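Gripper notes, part 4: working inside a PC case

Most of May went into the fingers again. The Kekau arm was never the problem. It repeats well enough for this kind of work once the base is bolted to something heavy, and the bench at Druvside is heavy. The problem was reach. The stock fingers that came with the gripper were too short and too blunt to get down to a motherboard without the body hitting the case wall first.

The new linkage is longer, and the long finger link has a row of small holes along it. I drilled those for weight and for moving the strain relief later. Everything is held with hex-socket screws so that one key does the whole assembly. Matte black was chosen for the wrist camera, which used to lose exposure whenever a bare metal part came into view.

The test article is an old desktop workstation with the side panel off. I left the graphics card in place. An empty board would have been easier, but clearance is what I am trying to measure, and the area near the CPU socket is where it gets tight. The power supply limits the approach from one side and the card limits it from the other.
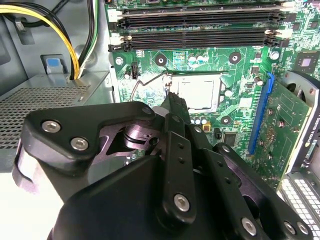 Approach angle matters more than finger length past a certain point. With the wrist square to the board, the lower body of the gripper is the first thing to collide. Tilting it 14 degrees moved the collision point out to the linkage, where I have more room to remove material. I also cut the approach speed and set the current limit low enough that a fingertip stalls before it can bend anything.

Calibration runs through Gavon, my small script set for hand-eye work. It took 931 poses before I stopped adding more. The residual flattened out long before that, so the next run will be shorter. The remaining error is mostly in depth.

Open items:

Backlash in the pivot. Shims are cut but not fitted.
Fingertip profile. The current tip is narrow but too stiff for a retention lever.
Cable slack at the wrist. It drags at full extension.
Port the motion limits to the Naciri controller, which still has the old finger geometry in its config.

I will do the shims first and repeat the clearance test with the same case before touching the tips.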